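**Sorting bins in shared kitchens – what has worked at your place?**

**skidbridge_mo** wrote:

Hi all! We're redoing the waste setup in our shared kitchen (the upstairs one at Skidbridge, for those who know the building) and I have become way too interested in trash. I spent my whole lunch reading old threads here and loved every minute.

Right now we have a mix of chutes in the counter and little bins on top, and the sorting is a mess. Coffee cups in the compost, banana peels in paper, you name it. There are 76 people with a key to this kitchen and I think we have 76 systems. What I'd love to hear is what you changed that made a difference you could see. Signs? Fewer bins? Bigger bins? We have a budget of 1090 for the whole thing, so no new cabinets, sadly.

This is our counter, far end by the wall: 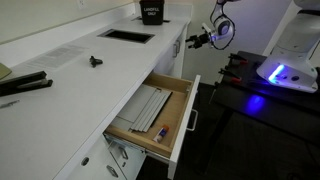
*Last edited by skidbridge_mo on 10 Apr 2022. Reason: added budget*

The small black one is what I want opinions on first. Should landfill be the tiny bin, or does that just mean it overflows into everything else?

---

**Fludero** wrote:

Tiny, tiny, tiny! We did this at the pottery co-op and it's my favorite change we ever made. When the landfill bin is small, people stop and look at what they're holding. We went from a big tall can to something the size of a flowerpot and our compost got a lot cleaner within a month or so. The wording helps too. "Landfill" makes you think about where it goes. "Trash" is just a place to put your hand.

---

**dronell_kitchen** wrote:

Have to disagree with Fludero. We tried the flowerpot approach at Dronell and people just shoved the extra into the paper slot. Then the hauler rejected the load, and we paid for it. Small only works if someone empties it before it fills up, and in an office that means twice a day.

My vote is equal sizes, side by side, always in the same order. People learn an order with their feet. After a couple of weeks they don't read anything.

---

**Fludero** wrote:

OK but did you have lids? Ours had a lid on paper with a narrow slit, so you couldn't get a cup through it even if you tried. I think the shape of the hole does more than any sign.

---

**dronell_kitchen** wrote:

No lids, open slot. Fair point. I'd still want to see it last a year. Everything works in April.

---

**Joar Strömberg** wrote:

Great thread, this is exactly my kind of thing. I ran the kitchens at Myklebust for a few years (three floors, one dishwasher each, don't ask) and we changed the setup five times, so here is what stuck.

1. Put the compost where the food gets scraped. Ours was across the room from the sink and it was always empty. We moved it next to the sink and it was full by lunch.
2. Tape real items above each hole. A flattened yogurt cup, a tea bag in a little zip bag, a lid. Much better than drawings, and people enjoy it! Somebody added a googly eye to the tea bag and it stayed up until the tape gave out.
3. Leave paper towels out of the recycling completely. Make one rule and print it big.
4. Openings that are flush with the counter are lovely to wipe crumbs into, and that is also the problem with them. Crumbs end up in whichever hole is closest. So the closest hole to the prep area should be compost.

On small versus equal I'm with Fludero, mostly. Around 30 liters for compost and something much smaller for landfill was right for us.

I have one more from the same counter: 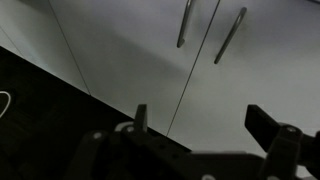 *Black gripper, fingers apart.*

Mo, is the back wall free for a shelf? If it is, hang the sample items from that and keep the counter clear. Anything lying flat next to a chute gets swept in sooner or later.

---

**skidbridge_mo** wrote:

This is so good, thank you! The wall is free apart from an outlet, so a shelf could work, and I'm stealing the tea bag idea immediately.

dronell_kitchen, how did you handle the emptying? A rota, or was it part of cleaning? We have cleaners in the evening only, and by two in the afternoon things are already piling up.

---

**dronell_kitchen** wrote:

Rota for a while, and it fell apart during the first vacation. Now the cleaners do evenings and whoever starts the dishwasher after lunch does the bins too. One job, one person – it has held up pretty well. Still equal sizes, by the way. I'm not budging!

---

**Fludero** wrote:

Ha, I'll convert you yet. Mo, please post when you've tried it. And test with paper labels for a couple of weeks before you spend anything, because you'll want to swap at least two of the holes.

---

**skidbridge_mo** wrote:

Will do. Starting with paper labels, compost closest to the sink, and the small landfill bin stays where it is for now. I'll weigh the bags too if I can find the luggage scale.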